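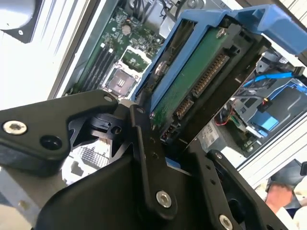
Qual é a abertura mínima de uma garra paralela para retirar discos de 3,5 polegadas da caixa de um computador de secretária?

Depende do lado por onde se pega. Pela espessura, uma abertura de 43 mm chega com folga para o disco e a sua gaveta de plástico; pela largura é preciso passar dos 100 mm, e nesse caso os dedos quase nunca cabem entre as paredes do compartimento.

Assunto: Re: [garras] Cropper ou Kunon para desmontagem de computadores
De: Rigoberto Inga
Hora: 16:20

Caro Bradley, caros colegas da lista,

Peço desculpa pela demora da resposta e também pelo meu português, que aprendi já adulto. Se alguma frase ficar obscura, perguntem-me por favor.

Em novembro, Bradley Crabtree escreveu:
> Estamos a escolher entre a Cropper e a Kunon para a célula de
> reciclagem em Stellurbridge. A tarefa é abrir a caixa, tirar os
> discos, depois a memória, e deixar a placa-mãe para uma segunda
> estação. A Kunon tem mais força, mas parece-me grossa demais para
> entrar no chassis. Alguém já comparou as duas no mesmo braço? E a
> câmara no punho, vale a pena ou só incomoda?

Comparámos as duas no mesmo braço, com o mesmo controlador e o mesmo programa de aproximação. Mudámos somente a garra e a placa de adaptação. Vou por ordem.

Espaço. A Kunon entra bem quando o computador está deitado e o compartimento dos discos fica virado para a abertura. Quando há cabos SATA ligados à frente, o corpo dela toca neles antes de os dedos chegarem à gaveta. A Cropper é mais estreita na ponta e as suas articulações são abertas, de modo que se vê alguma coisa através dela. Para mim isto foi mais importante do que eu pensava no princípio.

Força. A 55 N as duas seguram um disco pela gaveta de plástico sem o deixar escorregar. Acima disso a gaveta começa a dobrar e o disco sai inclinado, e depois é difícil colocá-lo no tabuleiro. Ficámos nos 43 N com a Cropper. Na Kunon tivemos de subir até 55, pois as almofadas de origem são muito lisas. A Kirsty Catterall experimentou colar nelas uma borracha fina e melhorou bastante, mas a borracha descola com o pó que há nestas máquinas.

Memória. Nenhuma das duas serve bem para os módulos de memória. Os dedos de origem são largos e, com as ranhuras tão próximas, apanham o módulo vizinho. O Mervyn Bunting desenhou dedos mais finos para a Cropper e posso enviar os ficheiros a quem os queira. Ainda não os medi com calma, portanto não prometo nada.

Câmara. Eu ficaria com ela. No punho, a câmara pequena vê sempre as placas da garra na metade de baixo, e isso obriga a mascarar essa zona antes de procurar os conectores. Em compensação, vê para dentro da caixa onde a câmara fixa do teto só vê sombra. Atenção ao foco: nós fixámo-lo à distância da ponta dos dedos e desligámos o automático, que andava para trás e para diante cada vez que a garra fechava.

Desgaste. Fizemos 3.000 ciclos de abrir e fechar com cada uma. Na Cropper, o pino da articulação ganhou folga ao ciclo 249 e foi preciso apertar de novo os parafusos. Pusemos trava-roscas média e o problema não voltou. A Kunon chegou ao fim sem intervenção. Neste ponto ela é claramente melhor, e seria injusto não o escrever.

Controlador. O da Endstead aceita as duas, mas com a Kunon o sinal de "objeto agarrado" chega atrasado e o braço começa a subir cedo demais. Pusemos uma espera fixa no programa. É feio, mas funciona. Se o Roy Dunmore ainda lê esta lista, talvez possa dizer se a versão nova corrige isto.

Para a vossa célula, com discos em gavetas e cabos ainda ligados, eu escolheria a Cropper. Se os computadores já chegam sem cabos, a Kunon dá menos trabalho de manutenção.

Uma pergunta da minha parte, Bradley: os cabos são desligados à mão antes de o braço entrar, ou querem que seja a garra a fazê-lo? Nós só conseguimos puxar os SATA que não têm patilha de metal, e mesmo assim com o braço a entrar de lado. Gostava de saber o que vocês têm previsto.

Com os melhores cumprimentos,
Rigoberto Inga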